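Groen (token)

Groen is a small proof-of-stake cryptocurrency that grew out of Nanier, a payments hobby project started in Fernell by the programmer Everett Montoya, who had wanted a cheap and cheerful way for neighbours to settle up after market days. It is traded mostly on the regional exchange Bodomard, and its admirers – a loyal and talkative bunch – tend to hold it for years on end.

History

The first block was produced in December with 16 validators, nearly all of them run from home computers. The network moved to its present staking rules on Friday, February 12, 2021, at block 1241, after a long and good-humoured debate over whether the minimum stake of 800 tokens was fair to newcomers. It was kept, though pooled staking was added as a kindness to smaller holders.

Supply and trading

New tokens are released on a slowly shrinking schedule, and a portion of every fee is destroyed. Trading is thin, so a single large order can shift the price a good deal, and the colourful swings on Bodomard's charts should be read with that in mind.

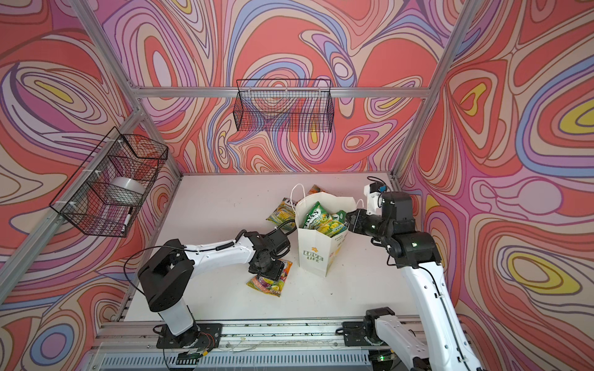
Two robot arms at a white tabletop, with patterned panels on the walls.

Governance

Proposals are put to a vote of all stakers and pass with a simple majority. The validator set has since grown to 79, and Montoya still votes as an ordinary member.

See also: Proof of stake; Staking pool; Token burning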